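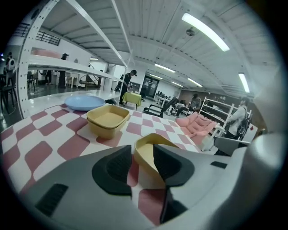 Empilhar ou arrumar: notas sobre a toalha aos quadrados e o tabuleiro retangular

A literatura sobre organização doméstica trata a mesa posta e a mesa levantada como dois estados. Entre um e outro existe uma fase que raramente se descreve e que ocupa, em qualquer refeitório ou sala de uso comum, uma parte considerável do tempo de serviço: a fase em que a loiça ainda está sobre o tecido, parte dela já empilhada, parte ainda espalhada. Defendo neste texto que essa fase deve ser planeada, e que a peça que a determina é o tabuleiro.

Começo pela geometria. Um prato redondo, como o azul-claro de rebordo baixo que fica no fundo da toalha, ocupa uma área útil inferior à do quadrado que o circunscreve; a diferença, pouco mais de vinte por cento, perde-se sempre. O tabuleiro retangular de cantos arredondados perde muito menos. Dois tabuleiros amarelos encaixados um no outro ocupam a superfície de um só, e o terceiro, quando chega, não exige nova decisão de lugar. O prato obriga a escolher um sítio.

O argumento contrário é conhecido. Kinga Fekete sustentou, num texto publicado no boletim da Rivadeneyra, que o encaixe favorece a preguiça: quem empilha deixa de verificar o estado do fundo de cada peça. Concedo a observação e recuso a consequência. A verificação pertence à lavagem e à secagem. Transferi-la para a mesa equivale a pedir a quem levanta a loiça que faça duas tarefas com a mesma mão, sobre um tecido que escorrega.

A questão do tecido merece mais atenção do que costuma receber. A toalha aos quadrados cor-de-rosa e brancos é em geral tratada como escolha decorativa, e os catálogos colocam-na ao lado das velas. Tem, no entanto, uma propriedade funcional: fornece uma grelha. Numa toalha lisa, o desalinhamento de uma pilha só se nota quando já é grande; sobre o xadrez, a aresta de um tabuleiro retangular fica paralela às linhas ou não fica, e o olho corrige sem esforço. Em quatro anos de montagem de salas para a Skastorine usei toalhas lisas e toalhas de xadrez, e as pilhas tortas apareceram quase sempre nas lisas. O dado é de experiência, sem protocolo, e vale o que vale.

Quanto à cor, a minha posição é menos firme. O amarelo-mostarda sobre o rosa tem contraste suficiente para que a peça se localize depressa, mesmo com luz fraca. O azul-claro também. Jianguo Feng prefere loiça branca em todas as circunstâncias, com o argumento de que a sujidade se vê melhor, e tem razão no que toca à lavagem. Para a recolha, uma cor por tipo de peça poupa hesitações: amarelo para os tabuleiros, azul para os pratos. Numa sala com várias mesas pode acrescentar-se uma segunda codificação pela toalha, reservando, por exemplo, um amarelo-limão para a mesa pequena de apoio.

Resta a estante. As estantes metálicas brancas, de montantes perfurados, são o móvel mais mal aproveitado das salas comuns. A perfuração permite regular a altura das prateleiras, e quase ninguém a regula depois da montagem. O resultado é uma prateleira alta com uma almofada pousada e muito ar por cima. Uma pilha de tabuleiros encaixados precisa de pouca altura livre; com os níveis aproximados, a mesma estante recebe a loiça de várias mesas, e as almofadas podem ir para o nível superior.

O inventário da sala Florance, feito em abril, registava 785 peças, das quais 41 sem lugar atribuído. Eram todas redondas. Shufen Xiong propôs comprar mais uma estante. A minha proposta foi baixar duas prateleiras e substituir parte dos pratos por tabuleiros do mesmo formato, e continuo a considerá-la a mais barata das duas.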